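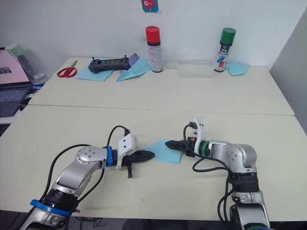 So what is a semicolon for, anyway?
It joins two complete sentences that belong together closely enough that a period would feel like slamming a door. There's a second job too, sorting out messy lists, and we'll get to that after the break.

Writing for Work, Week 6: Punctuation between clauses
Evening section, Irkville
Handout posted 28 April 2022

I promised I'd write this one up because the whiteboard got away from me last time and a few of you were copying down arrows that I'm not sure I could explain myself. Bring it with you next week, along with the draft of your short report (900 words, and yes, I do look at the word count at the bottom of the file).

1. Start with the clause

Everything tonight rests on one skill, and it's hearing whether a group of words can stand alone. Read it out loud. "The order arrived in June." Fine, that stands. "When the order arrived in June." You're left waiting for the rest of it. The first is an independent clause and the second is a dependent clause, and if those names don't stick, call them the finished one and the waiting one (I did for years).

Try these on your own:

The invoice was wrong.
Although the invoice was wrong.
Which nobody in billing had noticed.
We paid it.

The first and last are finished. The other two are waiting. Length has nothing to do with it, by the way! "We paid it" is three words and it's a perfectly good sentence.

2. The comma splice

Okay, this is the big one. I marked more of these in the first assignment than everything else put together. A comma splice is two finished clauses with only a comma between them:

The Prolari account is closed, we sent the last statement on Monday.

You have four ways out, and I don't care which you pick as long as you pick one.

Period: The Prolari account is closed. We sent the last statement on Monday.
Semicolon: The Prolari account is closed; we sent the last statement on Monday.
Comma plus a joining word: The Prolari account is closed, and we sent the last statement on Monday.
Make one of them wait: Now that the Prolari account is closed, we have no more statements to send.

The joining words are and, but, or, nor, for, so, yet. Notice who isn't invited: however, therefore, meanwhile, then. Those feel like joining words and they aren't, so "The price went up, however we ordered anyway" is still a splice. Write it as "The price went up; however, we ordered anyway." Semicolon before, comma after. I'd just say "but" and go home. 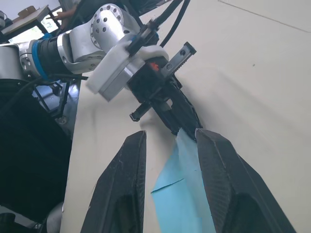

One of you wrote in the comments under last week's handout that novelists splice all the time and get prizes for it, so why can't we do it in an email? Fair point, and I had to think about it on the bus. Fiction writers do it for rhythm, and their readers go along with it. Your reader is trying to find out whether the shipment is late. If you splice in a report, most people will assume you didn't see it. In a text to your sister, splice away.

3. The colon

A colon says "and now I'll tell you." What comes before it should be a finished clause. That's the whole rule for this course.

Good: We need two things from the Barajas office: a signed form and a delivery date.
Not good: We need: a signed form and a delivery date.

In the second one the colon cuts the verb off from what it wants. Just take it out and the sentence heals up nicely. Same thing after "such as" and "including," which never need a colon behind them.

After the colon, small letter or capital? If it's a list, small. If it's a full sentence, the style guides disagree, and I'll accept either from you provided you don't switch halfway down the page.

4. Messy lists

Back to the semicolon's second job. When the items in a list already have commas inside them, plain commas between the items turn to soup:

We wrote to Barajas, the shipper, Usine, the supplier, and Prolari.

Is that three companies or five? I can't tell. With semicolons:

We wrote to Barajas, the shipper; Usine, the supplier; and Prolari.

Keep the last semicolon before "and," even if it looks fussy.

5. For next week

Fix these any way you like. Two are already correct, so leave those alone.

a) The catalog has 699 items, half of them are out of date.
b) Because the form was late, we missed the discount.
c) Please bring: a pen, your draft, and the handout.
d) Room 24 is locked, therefore we will meet in the hall.
e) The refund was approved; it should post this week.
f) I called Usine, they put me on hold.

Then go through your own draft with a highlighter and mark every comma that has a finished clause on both sides.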